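Handling module, notes from the Urnville visit (May)
Last updated: May, after the second group went

Written up quick, will tidy later. Bring these to the seminar, they're the basis for question sheet 3.

Host was Đạt Đặng, runs the sorting cell at Drarnance. Demo began late, lift trouble. Two cells shown: Jistlow (big one, behind the fence, bags only) and the small bench arm. Spend your revision time on the bench arm.

Bench task = mixed spares. Plumbing bits and electrical bits on the same white top, arm picks one, drops it in the right tray. Two-finger grip, camera down at the wrist so it sees past its own fingertips. Parts go down any old way up, no jig. 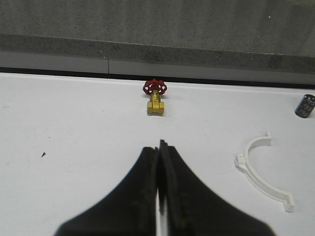
Đạt's figures, copy these down: 961 picks logged in the trial, 86 missed. Most misses were pale parts on the pale top, weak edges, only shadow to go on. Strong colour is easy. Shiny metal somewhere in between, depends on the lights.

Grip force. Set per part, not one value for all. Valve can take a hard squeeze, thin plastic can't, it bends and then springs out. Somebody asked about gripping by the handwheel: allowed, but it can turn in the fingers, so they prefer the body if theres room.

Approach angle 90 degrees to the table unless a neighbour is too close, then tilt. See Nông handout, p. 2, for the tilt rule.

To do before seminar:
- work out the miss rate from the figures above
- one reason a black table top might be worse for some parts
- sketch where you would put a second camera, adn say what it costs you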